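From: Manon Tremblay
To: Nollow allotments list
Date: March 16, 2026
Subject: Re: Compost bays and the seed order

Senyo Ayaaba wrote:

> Two things before the growing season gets going. First, the compost bays by
> the lower gate are full again and the middle one has gone slimy. Can we agree
> who turns them and when? Second, I'm putting in the joint seed order with
> Akpalu and need to know what people want. Last year we spent 379 pounds and
> a good part of the beans went to waste. I would also like to know whether
> anyone has sorted the old packets in the shed, as there is no point buying
> what we have.
>
> Senyo
> Plot 31

Thanks Senyo. Answers below, and a few other bits while I'm writing.

1. Compost bays

I had a look at the middle bay yesterday. It is nearly all grass clippings, with very little dry stuff mixed in. I've forked in two bags of torn cardboard and left the lid off. Please don't add any more grass to it until the end of the month. If you have straw or dead stems, put them in there.

For turning, I suggest we go by path: top path does the left bay, middle path the middle bay, and the lower path does the right one. Once every four weeks should be plenty. I can do the first turn for the middle path. Cooked food is still not allowed in any of them. There were potato peelings with gravy on them in the right bay and I've taken them out.

2. Seed order

I'd leave out the climbing beans altogether. Most of us save our own and there were 53 unopened packets of one thing or another in the shed when I went through it, a lot of them beans. The list is pinned inside the shed door. Parsnip seed doesn't keep, so I've thrown the old parsnips out and we should buy fresh. Please put me down for:

- parsnip, 2 packets
- leek, 1 packet
- beetroot, 2 packets
- onion sets, 1 net, the red ones if they have them

Akpalu were slow last spring, so could we send the order this week? If anyone wants seed potatoes, the shop in Vundport still had early ones when I was in.

3. Odds and ends from the shed

The shelf on the left is now clear. Loose screws, hose washers and so on have gone into the old biscuit tins. If you left a pair of long-handled shears there, they're hanging behind the door and they need oil. Sheet metal bin with the sloping divider:

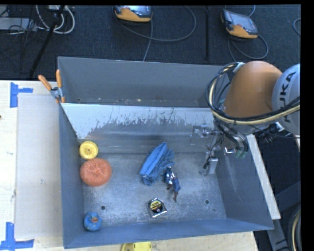 4. Water

The tank by the top path has a slow drip at the tap – I've put a bucket under it for now. The mains will be turned back on once the frosts are over. Until then it's cans from the tanks, and please shut the lids afterwards.

5. Paths

The path between the lower plots is very soft. Please keep barrows off it and go round by the hedge. Wood chip has been promised from Varia but I have no date for it yet. When it comes it will be tipped by the gate, so don't park there.

Senyo, I'm at the plot most mornings if you want to go through the order together.

Manon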